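Preguntas frecuentes sobre el alquiler de apartamentos Pavo

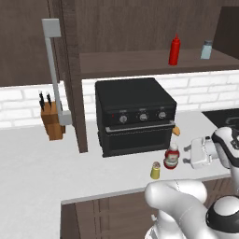
Imagen: Radka Kolev / Flostunex

¿A qué hora puedo entrar y salir?
La entrada es a partir de las 14 h. La salida, antes de las 11 h. Si su vuelo llega más tarde de las 20 h, avísenos el día anterior y le enviaremos el código del portal por mensaje.

¿Hay una estancia mínima?
Sí, dos noches. En mayo y en los meses de verano puede ser mayor - el calendario de reservas lo indica al elegir las fechas.

¿Cuánto es la fianza?
129 euros por apartamento. Se bloquea en la tarjeta al confirmar la reserva y se libera después de la salida, una vez revisada la vivienda. El plazo en que aparece en su cuenta depende de su banco.

¿Qué incluye la cocina?
Placa, nevera, cafetera, vajilla y utensilios básicos. El horno varía según el apartamento: unos tienen horno empotrado y otros, de sobremesa. Consulte la ficha de cada alojamiento. No dejamos aceite, sal ni café.

¿Se admiten mascotas?
Solo en los apartamentos de planta baja, con un suplemento por estancia. Hay que indicarlo al reservar.

¿Puedo cancelar?
Hasta 14 días antes de la llegada, sin coste. Después se cobra la primera noche. Los cambios de fecha se tratan igual que una cancelación, salvo que el apartamento siga libre en las fechas nuevas.

¿Dónde aparco?
El edificio no tiene garaje. El aparcamiento Tomić está en la calle de atrás y admite reserva por días.

¿Con quién hablo si hay una avería?
Con Vesna Jurić, en el teléfono que figura en su confirmación. Fuera de horario, deje un mensaje con el número de apartamento.

Condiciones vigentes desde abril de 2023.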